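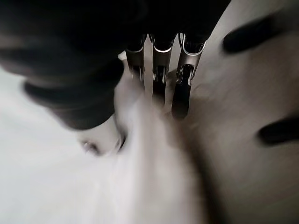
Bed linen is the cloth laid over a mattress and pillows, and it has one of the liveliest histories of anything in the house! People have slept under woven cloth for more than 2,000 years, and for most of that time a good sheet was a treasure, listed in wills and handed down until it wore through.

Linen, spun from flax, gave the whole group its name. It starts out stiff and gets softer for decades. Cotton took over once power looms made it cheap, and in the valley town of Plundcombe the Lunde mill once kept 200 looms running on sheeting alone.

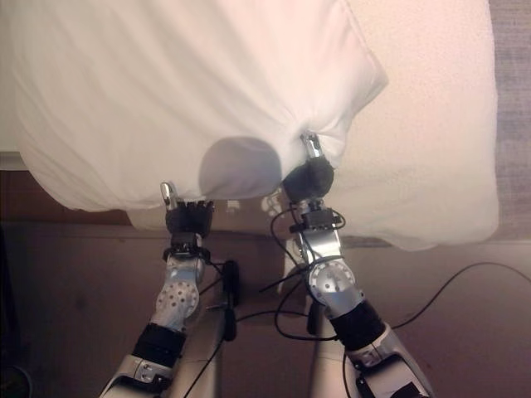

What is the difference between percale and sateen?

Percale is a plain weave, one thread over and one under, so it feels crisp and has a flat finish. Sateen lets several threads float over the surface before tucking under, and those floats give it a lovely soft sheen.
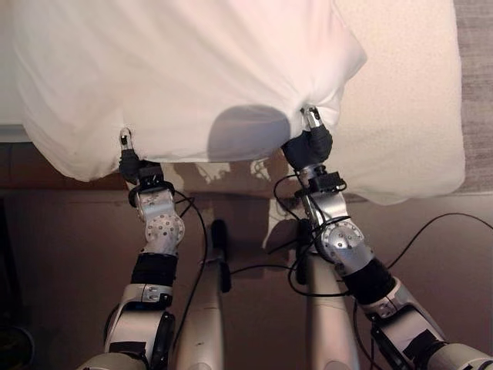

Thread count is the number everyone quotes, and it tells only part of the story. It adds up the threads running both ways in a square inch, but fiber length and yarn thickness matter just as much. A thin white sheet held up by its edge, a little see-through and falling in soft folds, shows how light bedding cloth can be. The textile writer Deolinda Louro has a great fondness for such cloth and gives it a whole chapter in her history of the Plundcombe mills.

Finishing changes the cloth again. Mercerized cotton is treated with lye under tension, which swells the fibers, adds luster and helps them take dye.

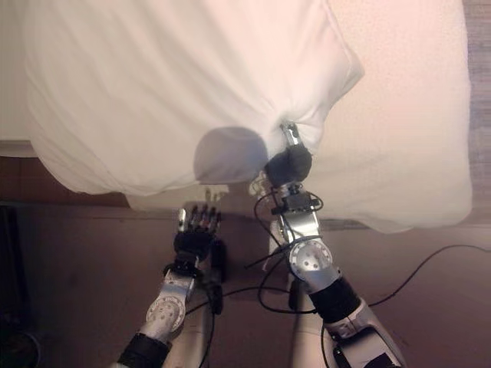
Calendering presses the cloth between heavy rollers, and the smooth face it leaves fades with washing. Brushing does the opposite, raising a fuzzy nap, and that is how flannel sheets get the warmth that makes them so welcome in December.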